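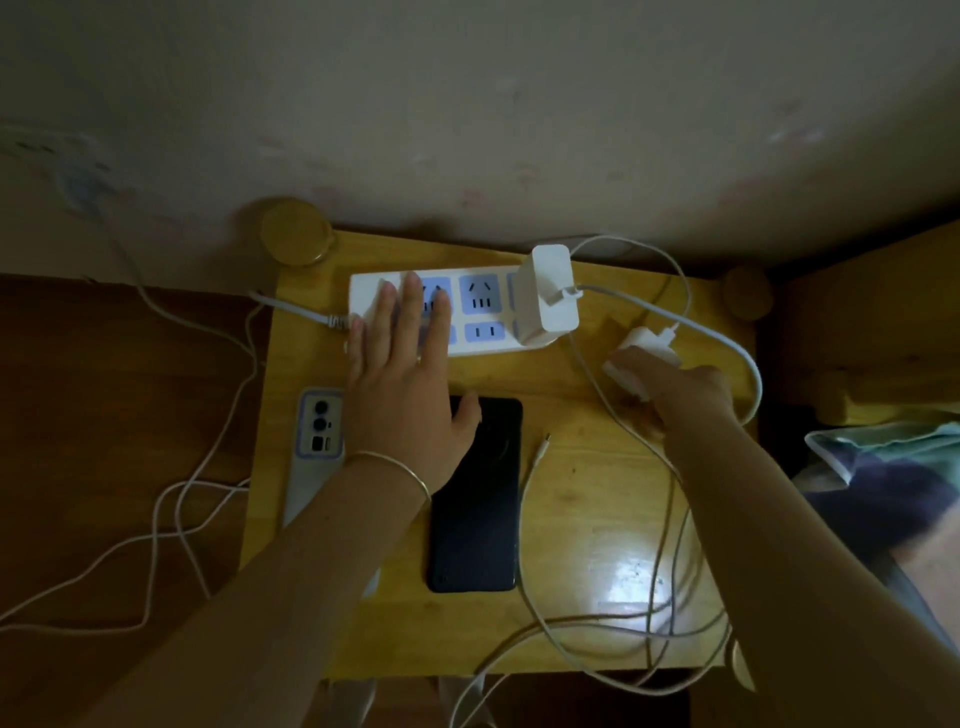 Students in the Wevport robotics club have picked a household chore for this year's project, and it's a tricky one! They want their two-armed robot, Luo, to set up a charging spot for two phones on a small bedside table -- power strip, chargers, cables and all.

The club, which has 21 members this fall, started in August by doing the job themselves, over and over, with a camera at head height. Each run covers handling the plugs, sorting out the cables and connecting the phones. So far they have 128 recordings, and they hope to reach 547 before Luo gets its first real try.

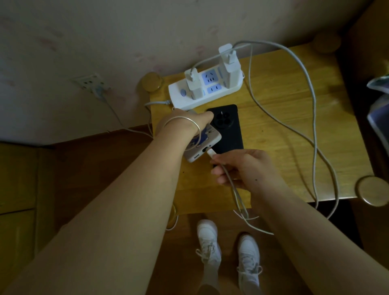 Lining up a USB connector with a charging port is the part everyone wants to talk about. People do it half by feel, and Luo has to learn it mostly from watching. "You don't notice how much your fingers are doing until you try to teach it," said Frida Bech, who leads the recording team. "And cables never lie the same way twice, so every run is a new puzzle. I love it!"

Runs can take up to 15 minutes when the cables get knotted, and the club keeps those too. The younger members label the clips in Sirix, the club's own software, marking each grasp and each plug.

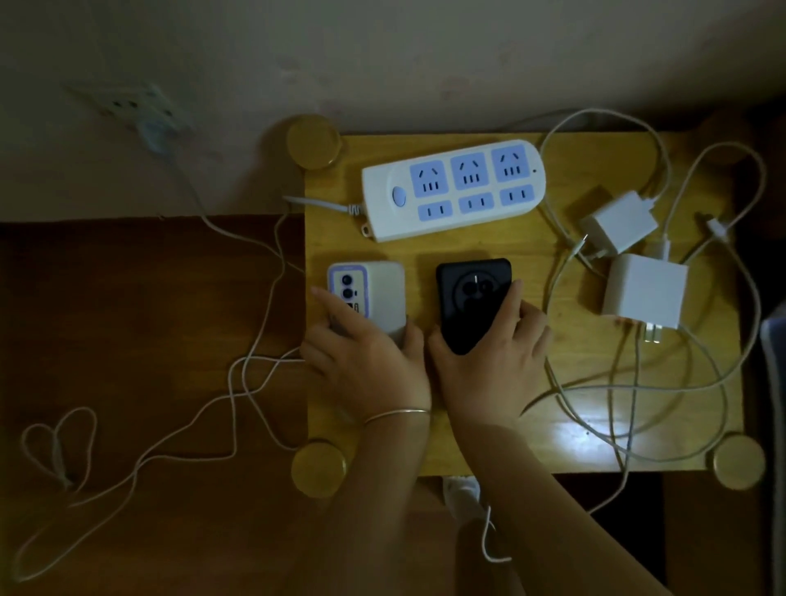

**Dates & Events**

The club will show its progress at the Gedport student robotics meet on Fri 26 September. Luo will be there with its arms switched on, and visitors are welcome to try a cable run of their own.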